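Chapter 4
What the Visitors See

Every laboratory that builds things sooner or later has to show them to somebody. The usual arrangement is an open day, held in November when the parking lot is at its worst, with coffee at one end of the room and the robot at the other. The visitors spend most of their time at the coffee. This chapter is concerned with the other end.

Consider the open day at Zarnthorpe, where Farzana Akanda and Imtiaz Mollah were given 20 minutes to explain two years of work on household manipulation. Mollah wanted to begin with the control equations. Akanda had met the public before, and wanted to begin with a drawer. They began with the drawer, in a simulated kitchen projected on the wall, and Mollah was allowed to mention the equations at the end, while people were finding their coats.
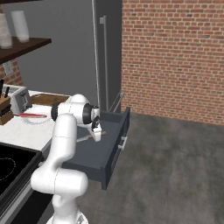
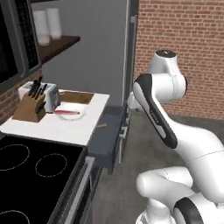
The simulated kitchen at Zarnthorpe, with the drawer open.

The first question came from Tracey Staniforth, a retired school inspector, who asked whether the robot would do her kitchen. Akanda said that it would depend on the kitchen. Staniforth said that hers had a drawer that stuck, and for a moment the whole field of contact mechanics lay open before the audience. Then somebody asked what it cost.

Staniforth's question is a better one than it sounds. A drawer in a simulator has exactly the friction its author typed in. It has never had syrup spilled in it or been overfilled with takeout menus. A policy that succeeds 900 times in such a kitchen has learned a good deal about that kitchen, and we would like to know how much of it concerns drawers in general. Engineers call the difference the reality gap. Staniforth called it "my brother-in-law's carpentry," and we see no reason to prefer the first term.

In the sections that follow we take up three matters raised that afternoon: how a task is chosen for a demonstration, what counts as success, and who gets to decide. Section 4.1 starts with the choice of task, and with a disagreement between Mollah and Akanda over spoons that was still going when we went to press.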